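Skutov street sim pack for small delivery robots - 2 months in

Rating: 4 out of 5
Reviewed on: own desktop, 16 GB graphics card, Drelby controller plugged in over USB

Quick one as I'm meant to be packing for a demo. Bought the Skutov pack in September to test our pavement robot's road crossing before letting it near a real kerb. Should of done it a year ago.

What you get. A download, a licence key, one city district (they call it Plosport), a set of ready made robot bodies and an editor for making your own. No box, no printed manual. The PDF is fine up to the sensor chapter, then it reads like two people wrote it and never met.

Setup. Slow. 105 GB once unpacked, so clear some space first. First launch sat on a grey screen so long I killed it, which was a mistake, it was building its cache. Second go I left it and had tea. Fine ever since.

Robot body. Ours is low and flat so none of the presets fit. Adugna preset was closest, wheels too big. Made my own in the editor, one evening, most of that spent on the camera mount. Height is a plain number box, tilt is a slider, and the slider jumps. Type the tilt in instead, you can, it just doesn't look like it.

Driving it. Good. The wheels slip believably when you turn hard and the brakes feel about right. Drelby controller was picked up straight away, no drivers. Latency setting is buried under "Comms", took me ages to find. Turn it up and you quickly learn how bad your stopping code is.

Crossing tests. The reason I bought it. You can pin a start point, save it and rerun with different people walking about. Reruns do match, same seed same result, checked that a lot. Walkers are a bit dim. They keep to thier path and won't step round you, so don't trust it for anything about manners.

Niggles
- autosave is off by default. why
- clouds setting does nothing I can see
- exporting a run locks the whole window till it's finished
- the light timings are set per junction and there's no copy and paste, so you type them all in again
- help forum is quiet, email got an answer in 2 days though, and a proper answer, from someone who'd opened my file

Price. Not cheap for one person, ok for a small team. Licence is yearly. I'd of paid a bit more up front to own it outright. They do let you keep old exports if you stop paying, I asked.

Would I buy again, yes. Wait for a sale if you only need a car park or a warehouse, there are free things for that. For streets I haven't found better at this money.
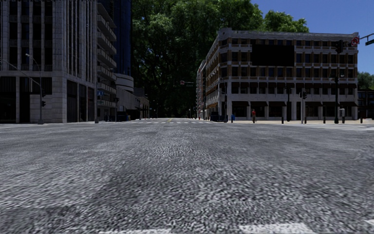 Camera height is the setting to get right first, before you touch lights or walkers or anything else. I left mine on default for a week and all my tuning was rubbish after. Set down where our robot's camera sits, the tarmac takes up the whole bottom half of the view, so anything you save on resolution up top gets eaten by gravel texture. The far crossing shrinks to a thin band of white and the signal hanging over it is a small dark shape in front of the trees, bit of red and that's your lot. Our detector hated that. Person in the red top on the right hand pavement is small too. So test at the real height, crank the far detail up to high and put up with the slower frame rate. Medium smears the stripes on my card.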